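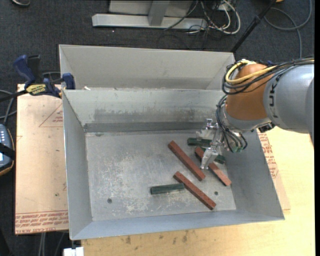 Red-brown and dark green blocks in one of the metal bins.

New bins and a few changes to the block store

The sheet-metal bins are now in use for the sorting blocks, and the old cardboard trays have gone to recycling. Thanks to everyone who put up with the trays over the winter. Two of them had split along the bottom by March and the rest were held together with tape.

The bins came secondhand from Prinden when their packing hall closed. They were sold as a lot, and Clémence Chevalier drove over with the van to collect them. We paid 195 for the lot, including the lids, which we don't need and which are stacked behind the shelving if anyone has a use for them. The bins are not pretty. The floors are scratched and the walls have old wear marks that did not come off with soap or with the degreaser. Thibault Pruvost has checked the edges and filed down two corners that could catch a sleeve. If you find another rough spot, mark it with tape and tell him.

Please leave the round holes in the floor of the bin open. Small parts such as pegs and washers should stay in the plastic tubs on shelf 3, as they will go straight through.

How the blocks are kept

Red-brown and dark green blocks can share a bin. We tried keeping the colors apart for a few weeks and it made more work at the end of the day than it saved at the start. Blocks can lie any way they land. There is no need to stack them or line them up, but keep the level below the top edge so that a second bin can be pushed up close behind the first.

Blocks with a split or a broken corner go in the crate marked Indden, by the door. Apolline Renaud goes through the crate on Thursdays and decides what can be sanded and what is finished. Scuffed paint alone is no reason to put a block in the crate.

Paper scraps, labels and bits of tape have been collecting in the gaps between bins. Pull the bins apart and sweep between them when you close up. The small brush is on the hook under the bench.

Stock list

The full count was done over two evenings. We have 303 blocks fit for use, counting both colors. The sheet is pinned inside the cupboard door and Clémence Lemaire has a copy. Anything you take out for longer than a day should be written on the sheet with your initials and the bin it came from. The old list, which still showed blocks lent to the Plirnura workshop and returned long ago, can be ignored.

We have also been asked about ordering more green blocks. Aurélien Leblanc has a quote for a new batch, but the supplier wants a larger minimum order than we can store at present. He will ask again after the summer. In the meantime, a dozen unpainted blocks are in the back cupboard and can be painted if someone has a free afternoon. The green paint is on the top shelf, and the tin needs a long stir before it is any good.

Questions about the bins go to Thibault, and questions about the stock sheet to Clémence Lemaire.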